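Lost Property Office – Frequently Asked Questions

The Lost Property Office serves all buildings on the Grultmont campus, including the Zawadzka Library and the Ondell residence halls. Please read the answers on this page before contacting the office.

Where is the office located?

The office is on the ground floor of the Rarora Building, Room 8, next to the mail counter. The entrance is on the courtyard side.

When is it open?

The counter is open from 9:30 a.m. to 4:00 p.m. on working days. During September the counter stays open until 6:00 p.m. The office closes when the campus is closed.

How do I report a missing item?

Complete the Missing Item Form at the counter or request one by telephone at extension 609. Describe the item as fully as you can, including its color, size and any marks or initials. Please also state where and when you last had it. A report without contact details cannot be processed. 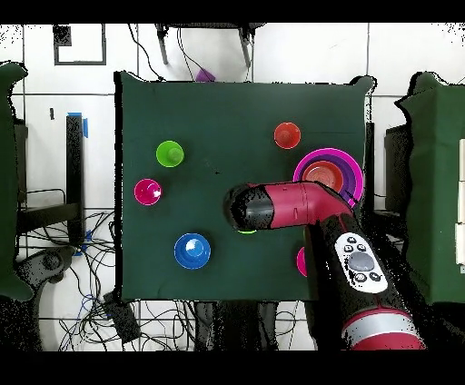

What should I do if I find something?

Hand it in at the office or at any reception desk. Reception desks forward found items to the office at the end of each working day. Please do not leave items outside the door when the counter is closed. Finders are asked to note the room or hallway where the item was found, but they are not required to give their name.

How long are items kept?

Most items are kept for 60 days from the date they are registered. Different periods apply to the following:

Keys and access cards: 30 days. Access cards are then returned to the issuing department.
Passports and identity documents: passed to the appropriate authority after five working days.
Food and opened toiletries: discarded the same day. 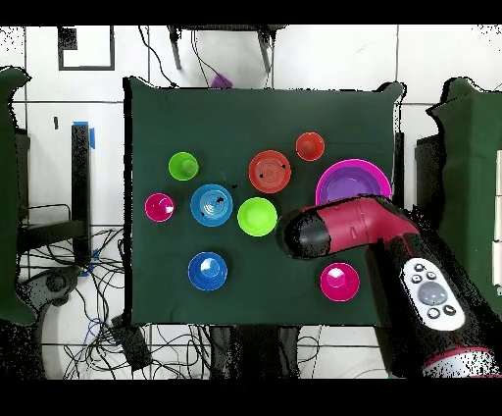 The retention period is not extended when an owner is traveling, unless a Missing Item Form was filed before the period ended. In that case the office may hold the item for one further month – please ask for this in writing.

How do I prove that an item is mine?

You will be asked for photo identification and a description of the item. For telephones and laptops, you may be asked to unlock the device at the counter. Where two people claim the same item, it is held until the office manager, Stanisława Wilczyńska, has reviewed both claims.

Can someone else collect an item for me?

Yes. Your representative must bring a signed letter from you, a copy of your identification and their own identification. Items of high value, including jewelry and cash, are released only to the owner.

Does the office mail items?

Items can be mailed within the country at the owner's expense. Payment is due before the package leaves the office.
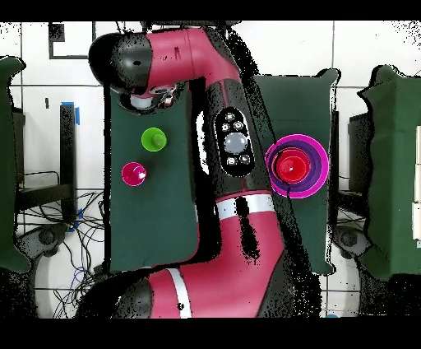 Owners who live abroad should arrange their own courier and send the collection reference to the office at least one day ahead. The office does not complete customs paperwork on behalf of owners.

What happens to unclaimed items?

Last year the office registered 1,779 items, of which 998 were returned to their owners. Unclaimed clothing and household goods in usable condition are donated. Electronic devices are erased and recycled. Cash is transferred to the student hardship fund.

Is there a charge for collecting an item?

No. Collection in person is free of charge.

Whom should I contact with a complaint?

Complaints should be addressed in writing to Chaimae Lahlou, Campus Services, Rarora Building. A written reply is sent within ten working days.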